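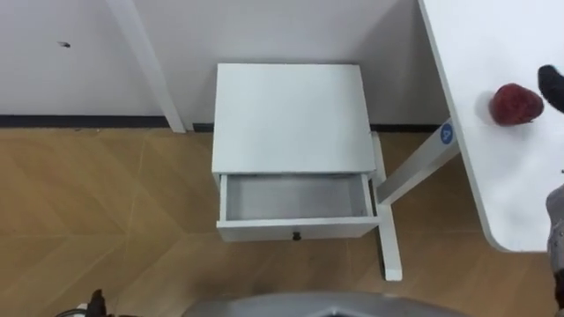 Why did the robot stop?

Print this page | Email to a friend

Putting a piece of fruit in a drawer sounds like the easiest job in the world, right? You'd do it in 2 seconds. Well, I spent a whole afternoon in April watching a robot get it wrong, and I learned heaps!

The robot has to reach over the white desk, pick up the round red fruit and pop it in the open drawer of the little nightstand. Its fingers are black, and they need to close gently (squashed fruit is no good to anyone).

So what went wrong? The fingers closed too early. They pinched nothing but air, and the arm swung over to the drawer and "dropped" a fruit it had never picked up. Then it went back and did it all again. It did that 12 times! I was giggling by the end.

My workmate Edivaldo Fagundes found the fault. A robot's fingers have sensors, a bit like the feeling in your fingertips, and one of them was stuck. It kept telling the computer "I've got it!" when it hadn't got anything.

Then came the serious bit. On the next go the arm bumped the edge of the desk and kept pushing. Edivaldo hit the big stop button and everything froze. Phew!

Robots don't get sore, so they don't know to pull away like you would. Now ours checks how hard it's pushing, and if the number looks too big it stops by itself. We also stand well back while the arm is moving, even when we're sure we know where it's going.

Got a favourite robot mistake? Ask a grown-up to help you send it in.

More like this
- How does a robot feel things?
- Skillitz: build a grabber out of straws
- What's inside a stop button?

We use cookies to remember your colour settings. OK | Find out more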